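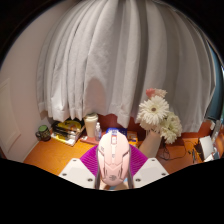
Desk Duty: Two Weeks with the Roklow Hand Kit

If you've been reading this newsletter since March, you know I've been itching to get my hands on one of the trigger-style gripper kits people use to record chores for robots to learn from. Well, Niltel finally lent me one! It's called the Roklow, and it came in a box with 19 parts and a folded sheet of directions that I read only after getting the left finger on backward (my own fault, the drawing is perfectly clear).

Putting it together took me one evening. You bolt the ribbed finger pads onto the white mounts, clip the camera in behind them, plug in and go. I skipped the lab-style blocks that come with it and went straight for a real desk with real stuff on it, which is where I'd want a robot to be useful anyway.

First up was a computer mouse. I figured it would be easy, and it wasn't, at least for the first dozen tries. A mouse is slick and rounded, and if you come in a little too far back the pads just ride up over the hump. Line up on both sides and squeeze slowly and you're fine. By the end of the first weekend I had 97 clips I was happy to keep, and my wrist only complained on the second day.

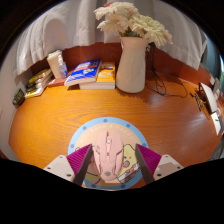
Lining up on the mouse, one finger on each side.

What I like most is the pads. The ridges have some give to them, so I never felt like I was going to crack anything. The wide view is great too, because you get the whole desk in every clip, right back to the vase and the curtain. It does bend the edges of everything into a curve, and my friend Charoen Sukprasert says that stops looking odd after a day or so. He's right, mostly.

Cloth was my other big test, and I had more fun with it than I expected. You can come at a crumpled cloth from pretty much any side and get hold of something. Setting it down neatly is another story, and I'm still lousy at it.

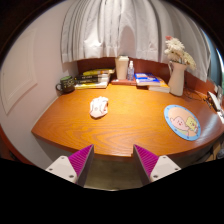
What I'd change

The trigger is stiff. Barry Catterall over at Condico has bigger hands than mine and loved it, so try one before you buy if you can. I'd also like a longer cable, and the Herrera software that sorts your clips needs a plain old undo button. I threw out two good takes and couldn't get them back.

Would I buy one? I think so, yes, if Niltel sells the softer trigger spring they keep hinting at. The loaner goes back next week, and after that I'll be trying their wrist strap, so send me your questions if you've used it already.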